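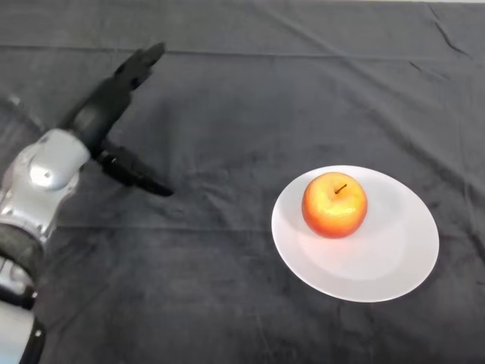
Start Magazin Forschung Technik Archiv Abo Suche

Der Apfel und die Rückfrage

Eine Arbeitsgruppe lässt Roboterarme abbrechen, bevor sie danebengreifen. Das kostet Zeit und spart Druckstellen.

Fereshteh Ghorbani kauft ihre Äpfel einzeln. Sie achtet auf den Stiel, auf die Größe und darauf, dass nicht zwei gleich aussehen. Die Verkäuferin am Markt hält sie inzwischen für besonders wählerisch. Gegessen werden die Äpfel meist erst nach einer Woche, und dann haben sie einiges mitgemacht.

Ghorbani leitet im Labor Tritier die Versuche zu einem Verfahren, das intern Pleton heißt. Dabei geht es um eine Frage, die im Alltag jeder Mensch nebenbei beantwortet: Wann weiß ich genug, um zuzugreifen? Ein Roboterarm, der aus Vorführungen gelernt hat, stellt sich diese Frage normalerweise nicht. Er bekommt ein Kamerabild, berechnet daraus die nächste Bewegung und führt sie aus. Ist die Berechnung unsicher, führt er sie trotzdem aus.

Pleton setzt an dieser Stelle an. Das Verfahren berechnet für jeden Schritt mehrere mögliche Bewegungen und vergleicht sie miteinander. Liegen sie nahe beieinander, fährt der Arm weiter. Gehen sie auseinander, bleibt er stehen, fährt ein kleines Stück zurück und schaut aus der neuen Stellung noch einmal hin. Im Labor nennen sie das die Rückfrage.

Die Idee ist nicht neu. Dass man die Streuung von Vorhersagen als Maß für Unsicherheit verwenden kann, steht in Lehrbüchern. Schwierig war die Schwelle. Setzt man sie zu niedrig an, kommt der Arm vor lauter Nachsehen nicht beim Apfel an. Setzt man sie zu hoch an, merkt man vom Verfahren nichts. In den ersten Versuchen stand der Arm oft minutenlang über dem Tisch und ruckelte vor und zurück.

Die Lösung kam von Firouzeh Esfahani, die an der Auswertung arbeitet. Sie schlug vor, die Schwelle vom Abstand abhängig zu machen. Weit weg vom Gegenstand dürfen die Vorschläge auseinandergehen, denn viele Wege führen zum Apfel, und alle sind brauchbar. Auf den letzten Zentimetern müssen sie übereinstimmen. »Wer durch ein Zimmer geht, muss sich auch nicht auf den Millimeter festlegen«, sagt Esfahani. »Beim Schlüsselloch schon.«

Der Versuch selbst ist schnell erzählt. Auf dem Tisch liegt ein dunkelgraues Tuch, darauf steht ein weißer Teller. Der Arm soll einen Apfel vom Teller aufnehmen oder ihn dort ablegen. Danach wird der Ausgangszustand wiederhergestellt, der Apfel ein wenig gedreht oder der Teller verschoben, und der nächste Durchgang beginnt.

Warum ein Apfel? Ghorbani hat die Antwort oft geben müssen. Ein Apfel ist fast rund, aber eben nur fast. Er rollt, wenn man ihn seitlich anstößt, und er rollt nicht geradeaus. Seine Schale ist glatt, seine Färbung ungleichmäßig, sodass er nach einer Drehung auf dem Kamerabild anders aussieht als vorher. Ein Plastikball wäre bequemer gewesen. Mit einem Plastikball hat die Gruppe auch angefangen, doch die Ergebnisse ließen sich auf Obst kaum übertragen.

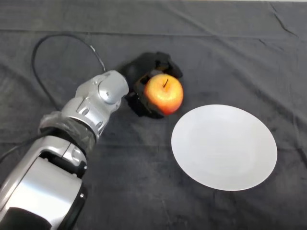
Beim Zugreifen gibt es zwei kritische Momente. Der erste liegt kurz vor der Berührung. Hier entscheidet sich, ob die Finger den Apfel umschließen oder ihn wegschieben. Der zweite kommt beim Ablegen, wenn der Apfel den Teller berührt und die Hand noch nicht offen ist. Öffnet sie zu früh, fällt er. Öffnet sie zu spät, wird er gegen den Teller gedrückt. Um den zweiten Moment hatte sich die Gruppe lange wenig gekümmert, weil ein abgelegter Apfel in der Statistik als Erfolg zählte, egal wie er dort angekommen war.

Das änderte sich im April. Esfahani schnitt damals einige der benutzten Äpfel auf und fand unter der Schale braune Stellen, auch bei Durchgängen, die als gelungen verbucht waren. Seitdem wird die Belastung mitgemessen, und die Rückfrage gilt auch für das Loslassen.

Für die jetzt abgeschlossene Versuchsreihe hat die Gruppe 879 Durchgänge ausgewertet. In 52 davon griff der Arm daneben oder ließ den Apfel fallen. Bei allen übrigen kam der Apfel an, wo er hinsollte. Die Vorschläge, die das Verfahren miteinander vergleicht, sind in jedem Schritt 16. Mit weniger wurde die Schätzung unruhig, mit mehr kam der Rechner nicht hinterher.

Ghorbani interessiert sich vor allem für die Fehlgriffe. Die meisten gehören zu einer Sorte, gegen die Pleton nichts ausrichten kann: Alle Vorschläge stimmten überein, und alle waren falsch. Das geschah häufig, wenn der Apfel dicht am Tellerrand lag. Der Arm war sich sicher, eine freie Bahn zu haben, und stieß mit einem Finger an den Rand. Solche Lagen waren in den Vorführungen, aus denen das System gelernt hatte, kaum vorgekommen. Was es nie gesehen hat, kann es auch nicht als zweifelhaft erkennen, jedenfalls nicht zuverlässig.

Der Preis des Verfahrens ist die Zeit. Ein Durchgang mit Rückfragen dauert spürbar länger als einer ohne. Im Labor stört das wenig, in einem Betrieb schon. Der Sortieranlagenbauer Öberg, der die Arbeit mitfinanziert, hätte den Arm gern schneller. Bei Omura, einem Hersteller von Küchentechnik und dem zweiten Geldgeber, sieht man es gelassener. Wer zu Hause einen Apfel gereicht bekommen möchte, kann einen Moment warten, so die Überlegung. Ghorbani hält beide Wünsche für berechtigt und verweist darauf, dass sich die Schwelle je nach Anwendung verstellen lässt.

Offen ist, wie weit die Methode über Äpfel hinaus trägt. Mit Birnen gab es erste Versuche, die Ghorbani noch nicht vorzeigen will. Birnen haben eine Richtung, und der Arm verwechselt gelegentlich das dicke mit dem dünnen Ende. Weintrauben hat die Gruppe nach einem Nachmittag wieder vom Plan gestrichen. Das Tuch musste gewaschen werden.

Esfahani arbeitet derweil an einer Frage, die ihr wichtiger ist als neue Obstsorten. Sie möchte, dass das System aus seinen Rückfragen lernt. Im Moment werden sie nur gezählt. Dabei steckt in jeder ein Hinweis darauf, welche Vorführung gefehlt hat. Würde man genau diese nachliefern, käme man vermutlich mit deutlich weniger Material aus. Ob das stimmt, soll die nächste Reihe zeigen, in der die Lagen am Tellerrand gezielt vorkommen.

Die Finanzierung der Gruppe läuft bis 2033. Ghorbani sagt, das sei für ein solches Vorhaben ungewöhnlich lang und trotzdem knapp. Für die neue Reihe fehlt ihr noch ein zweiter Teller mit höherem Rand, und Äpfel muss sie auch wieder kaufen.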